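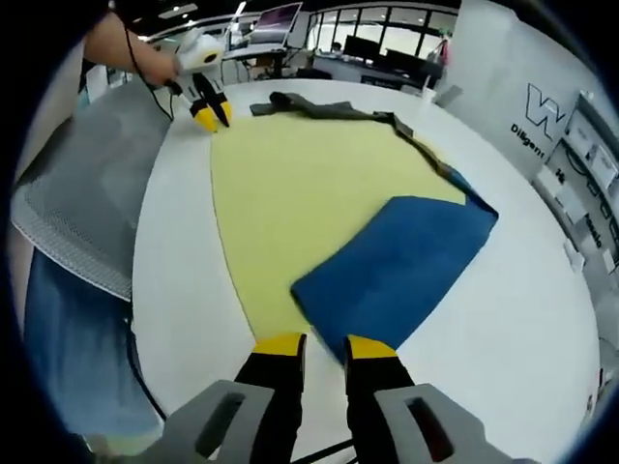
Hand-held grippers at the table, with a blue folded cloth on a yellow mat.

When I first wrote to ask for an hour of her time, the woman who keeps the equipment budget for the Bowen project wrote back that she would happily give me an hour, but that I should know she was going to spend most of it talking about cables. She was as good as her word. I came away with four pages of notes on cables, and a good deal besides on how a small group goes about buying hand-held grippers when it has never bought any before (and when the people holding the money were expecting a robot).

"That was the first conversation we had to have," she told me, pouring tea for both of us. "Everybody had it in their heads that the big purchase would be an arm. Somebody had even put a line in the draft budget that just said 'arm,' with a number next to it, and I don't think that person had looked up the number! And I had to go back and say, we do want an arm, and we'll get to the arm, but first we need people folding cloth with grippers in their hands, day after day, so that there's something for the arm to learn from. So the grippers come first, and the tables and the chairs."

Her plan, which she calls the June list after the month she first drew it up, is a long spreadsheet with 86 lines. She let me scroll through it. The grippers themselves take up very few of those lines, though they account for the largest single sum. After them come the spare finger tips, mounting screws, cables in several lengths, storage, monitors, and then a part headed simply "soft things," where the cloths and garments are kept.

I asked about the soft things, naturally. She laughed and said that everyone does.

"Cloth is what we wanted to work on, and cloth is cheap, so people assume you can leave it out of the budget and bring in whatever's in the drawer at home. You can do that for a week or so. Then somebody wants their dish towel back, or you need a second one in the same weight and there isn't one. Now I buy it like I'd buy anything else, with a supplier and a reorder point. It's a small line but I'm very fond of it."

The grippers were chosen from three quotes. One of them, from a workshop called Gisov, was the cheapest by a fair margin, and she was tempted. The one they went with, from Horkaditz, cost 30 percent more per unit but included replacement tips for the first year and a person on the telephone who would explain things slowly. She doesn't pretend this was a purely rational choice.

"I liked the telephone," she said. "I'm not an engineer. When something comes loose and there's a whole shift of people standing there, I want to call someone and say 'the part on the left, the gray part,' and have them know what I mean. I couldn't put a figure on that, so in the comparison sheet I wrote 'support' and gave it a generous score, and I'd do it again."

And so, as promised, to the cables. Her complaint is that they are always treated as something that arrives in the box. The ones in the box are made for a desk, she says, and nobody in her group works at a desk when they're folding. They lean and reach across, they stand up and sit down again, and the gripper goes where the hand goes.
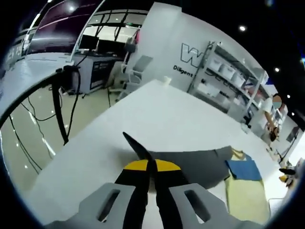

"You measure from the table to the computer and you buy that length, and you feel very clever," she went on. "Then you find you've forgotten that it has to go up and over and down and still leave enough for somebody's whole arm. I bought the wrong length twice. The second time I'd measured with a piece of string, too, so I had no excuse. These days I ask the people who do the work to hold the string themselves, and I write down whatever they say and add a bit."

The table was another lesson. She had priced a small one, to save on floor space, and was talked out of it by the operators, who wanted room to put things down beside the cloth they were handling. She gave in, moved some money across from the monitors, and says it's the one decision she has never had a complaint about. Chairs she would have spent more on. She had budgeted for one kind throughout and ended up with a mixture, and she'd now let people sit in a few before ordering any.

I wondered what she would say to another group starting from nothing. She thought about it for quite some time, long enough for me to finish my tea.

"Buy two grippers before you buy ten. I know the unit price is better at ten, and the salesman will tell you so, and he's right. But you'll want to change something after the first month, and it's a lot less painful to change two. Keep a reserve as well. Mine is up to 15 percent of the whole, and I defend it like a goose. People see money sitting there and they get ideas."

And the arm? It's still on the list, on line 71, with a better number beside it than it used to have. She has asked Horkaditz and one other firm for prices on a pair, with the mounts and the installation quoted separately so that she can see what each costs. She expects to sign for them once the folding work has a few more months behind it, and she has already started a new tab in the spreadsheet for the cables they will need.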